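An open day at the Vanditz level crossing centre

I have lived within earshot of a railway line for most of my life, and I still learned more about trains in one afternoon than I had in all the years before it. The rail safety centre at Vanditz opened its doors to the public on 10 August 2024, and as our walking group has been writing letters about the footbridge at Shawky Creek since last December, I thought I'd better go along and see what the other side of the argument looked like. I'm very glad I did, even if it took two buses and a fair bit of standing about.

We were met at the gate by Graciela Godoy, who drove freight for years before she moved into training, and who has the kind of voice you could hear over a diesel. She took us first to the practice crossing, a real one with boom gates, bells and flashing lights, laid on a short piece of track behind the sheds. You stand at the white line, the bells start, and you are asked to call out when you think the train is too close to cross in front of. Well! Every one of us called too late. A train coming straight at you hardly seems to move at all until it is nearly there, and I found that quite unsettling, to tell the truth (my knees were a bit wobbly on the way back to the path).

After that came the bridge display, which was what I'd really come for. They have built a full-size piece of open-deck rail bridge, 66 metres of it, sitting low over the grass so there's no harm in a stumble. Graciela had us walk it on the sleepers while she ran a stopwatch, then played a recording of a horn. I was nowhere near the end. People use the bridge at Shawky Creek as a shortcut to the shops every day of the week, with bags and prams, and I kept thinking of them. There is no refuge on it and no handrail on the river side, and the road way around is a long one in the heat.

Tea was in the main building, with very good lamingtons, and we were free to wander about for a while before the talk.
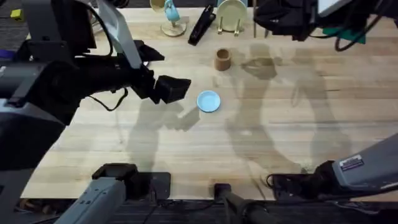
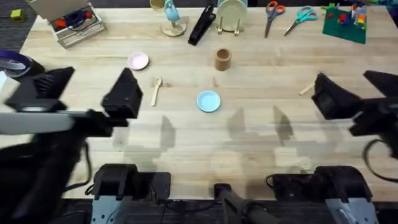 Robot arms at the wooden table, Vanditz open day

The talk was given by Oluwaseun Anozie, who looks after bridges and crossings for the district. He was patient with us, and we weren't an easy crowd. There are 91 places on his list where people are known to walk along or over the line, and Shawky Creek is near the top. He'd like a separate walkway bolted to the side of the bridge, as was done at Waltero, where the old one had a shocking reputation. In the meantime he wants fencing and better signs. A man from Varov asked what good a sign was to somebody running late for work, and got a round of applause for it, and Oluwaseun took it in good humour and wrote it down.

I asked about the trees on the curve, which have grown right out over the line of sight from the northern bank. He hadn't been told about them, and said he would have a crew look at it. I mean to hold him to that!

More than 200 people signed the visitors' book, a good many of them children, who mostly wanted another go at ringing the bells. If you are thinking of going next time, wear flat shoes for the sleepers and bring a hat, as there's no shade at all by the practice crossing. Parking is on the grass near the eastern gate, and the bus stops just outside. I've kept a spare copy of the walkway drawings for anyone in the group who would like to see them before our next letter goes off.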